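The Norkska Hand-Held Gripper Kit

Sold as a kit of printed parts, hardware and a strap. You put it together yourself, at the kitchen table or wherever you've got elbow room. Made in small batches at the Grorenbridge shared workshop.

Price: 127, postage extra
Code: NK-416
Next batch posted: 31st July

Hello! I'm Simone, and I've been making these since January, when Qusai Saab and I got fed up with trying to teach our little Lunska arm to pick up clothes pegs using a game controller. If you've ever tried it you'll know the feeling. Your thumbs do one thing, the arm does another, and the peg ends up under the sofa. So we made a gripper you hold in your own hand, with the same fingers as the arm, and did the picking up ourselves while it recorded. Pegs went much better after that (the arm still drops plenty of them, mind you).

People at the workshop kept borrowing ours and not bringing it back, so I started making spares, and then strangers started asking, and now there's a page for it.

What you get

One set of printed body parts, in the grey and white plastic we happen to like. You can ask for other colours but it adds a couple of weeks, as I have to wait for a free printer.
One pair of soft fingers, already moulded. They're the fiddly bit and I'd rather you didn't have to do them.
A bag of screws, nuts and threaded inserts, with a few extra for the ones that roll off.
Rails and sliding blocks, cut to length.
Two springs, one light and one stiff.
A webbing hand strap.
A sheet of finger markers to stick on.
The printed booklet, which Oldřich Vávra drew and which is far better than my own notes ever were.

What you'll need to find yourself

The camera isn't in the kit. Most people have a small wide-angle one in a drawer already, and the mount takes the usual screw. If you're buying specially, get the widest lens you can afford, as you want the fingers and a good bit of the room in view at once. You'll also want a soldering iron for pushing in the inserts, a set of small hex keys, and some patience for the trigger spring!

Putting it together

Set aside an afternoon. My first took me most of a weekend, but I was making it up as I went along. Amr Kamel from the bench next to mine did his in 90 minutes and has mentioned it to everybody since, so there's your target if you're the competitive sort.

The order in the booklet is the order that works. Inserts first, all of them, while the iron's hot. Then the rails go into the base, and you should stop there and slide the blocks up and down a few times with your finger. If they catch, sand the channel a little and try again. Please don't just put oil on it! It'll feel lovely for a day and then fill up with fluff.

Fingers go on next. They want to meet evenly along their whole length when you close the trigger, and there's a slot in each bracket so you can nudge them about before you tighten up. I hold mine up to a window and look for daylight between them. A tiny gap at the very tip is fine for cloth and useless for paper, so it depends what you're planning to pick up.

The strap goes on last. Do it up snug. You want the whole thing to move when your hand moves, and a loose strap gives you wobbly recordings that no amount of clever software will tidy up later (I have tried, at length, with a lot of tea).

Using it

Hold it, start your camera, squeeze, pick something up, put it down somewhere sensible. Then do it again, quite a lot. I do a batch of goes at one job, move the table round, and do another batch. Slow and steady helps. So does keeping your sleeve out of the way, which I forget every single winter.

The weight surprised me at first. You won't notice it for ten minutes and you'll certainly notice it after an hour, so swap hands or have a break. It works left-handed too, you just turn the strap round.

What buyers have said

Abdelilah Younis has had his since the second batch: "Solid little thing. The stiff spring was too much for my daughter so we use the light one and she's now better at it than me."

A lady in Bouazza wrote to say the markers had peeled in her greenhouse. Fair point! The new sheets have a stronger glue, and if you've got an older kit I'll post you a fresh sheet for nothing, just send me a message.

A look at one up close

I'm rather fond of the bold black, yellow and white pattern on these fingers. The grey body has slots through its sides, and there's a big yellow ring round the dark opening on the white housing up top, so you're never short of something cheerful to look at while you work.
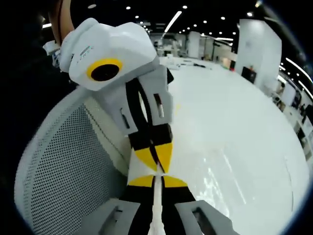 Questions I get asked

Will it fit my arm? The kit is for your hand. If you want matching fingers on a robot arm, I sell those separately, and they bolt straight to the Lunska. For anything else, send me a drawing of your wrist plate and I'll have a look.

Can I print the body myself? Yes, and I'll knock the price down. You'd be buying the fingers, rails, springs and bag of screws. Ask for the files when you order. Print the base slowly, with plenty of walls, or it'll split where the rails go in.

Is it all right for children? With a grown-up about, yes. The soldering isn't a job for little ones, and the trigger can nip.

What if I break a finger? Replacements come in pairs, as an old one and a new one never quite close together properly.

Do you do ready-built ones? Now and then, when I've got a spare evening. They cost more and there's a queue. Qusai tests each one by picking up grapes, so they do get a proper going over.

Ordering

Use the form on the orders page and tell me which colour you'd like and whether you're left- or right-handed, so I can thread the strap for you. I pack on Sundays and post at the start of the week. If you're near Grorenbridge you can collect from the workshop and save the postage, but do message first, the door's often locked when the big saw's running and I won't hear you knock.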